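Re: [grippers] Soft objects, thin fingers or wide ones?
From: Inmaculada Sepúlveda
To: grippers list

Fleury wrote:
> We have only run the thin fingers on boxes and bottles so far. Before
> we order the wide pads from Tesmont, has anyone tried the thin ones
> on cushions? And do you keep the wrist cameras on for that, or is the
> head camera enough?

We have been on this since the start of the month, two arms, thin black fingers on both, a pink pillow and a brown tub chair. Short version: I would hold off on the pads until you have looked at your closing speed.
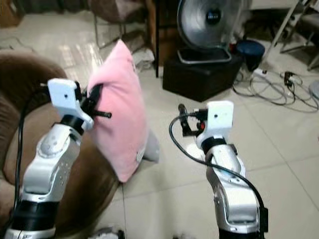
Head camera, left fingers at the pillow, right gripper open. 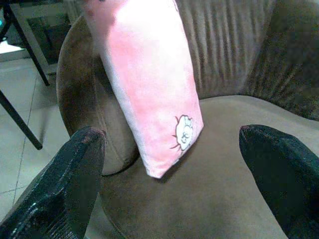
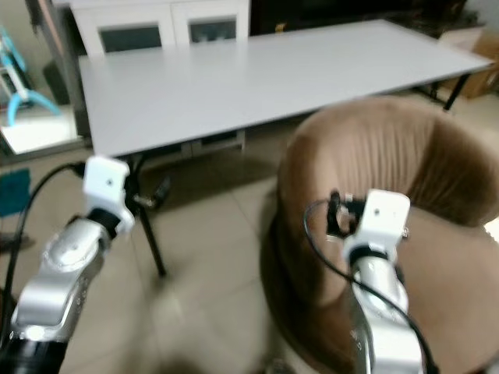 Head camera again, both arms up near the table and the chair.

Detulham, November

I ran 20 picks at our usual closing speed and 20 at half of it, always starting with the left arm. At the usual speed the fingers tended to push the pillow away before they had hold of it. At half speed they mostly took a good fold of cloth. The drops that remained were nearly all grips too close to a corner, and I don't think a wider pad would cure those.

On cameras, I would keep the wrist ones. The head view is fine for getting the arm to the pillow, but the housings get in the way once you are close. From the wrist you get both finger tips and the lower end of the pillow together, with the seat behind. The weak point is exposure. In the second picture a good part of the pillow has gone white, and our edge finder does badly on frames like that. Fixing the exposure at 2000 microseconds helped in the afternoon and was too dark by 5 o'clock, so we now set it twice a day.

Look at your cables too. Ours run in wide loops outside the arms, and I had to slow the wrist turn to stop the right one catching on the chair back. Clirner do a shorter lead but I haven't tried it.

If anyone has the wide pads on the same mount, I would like to know the closing force you use. I can send our controller settings to anyone who asks.

Inmaculada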